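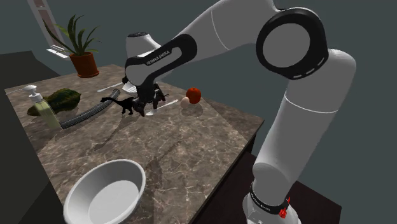 About us

Hello! I'm Sille, and Harberg is me, Védís and a cottage with a roof we've mostly stopped arguing about. We write a small magazine on living in old places – draughts, damp, the stair that groans at night.

We started it one February, after a chimney came down in the yard.
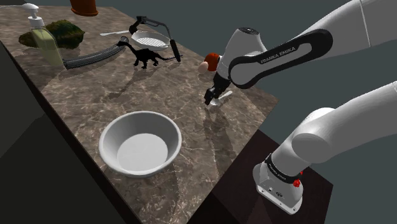 Issue 52

It's out now, with Védís on lime plaster and me on sash windows (I lost). Almost 523 of you get it by post,
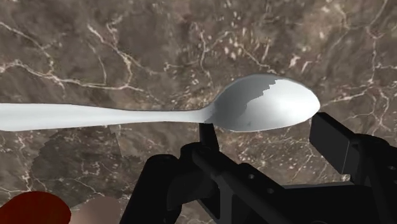 and we still lick the stamps ourselves, so do write and say hello.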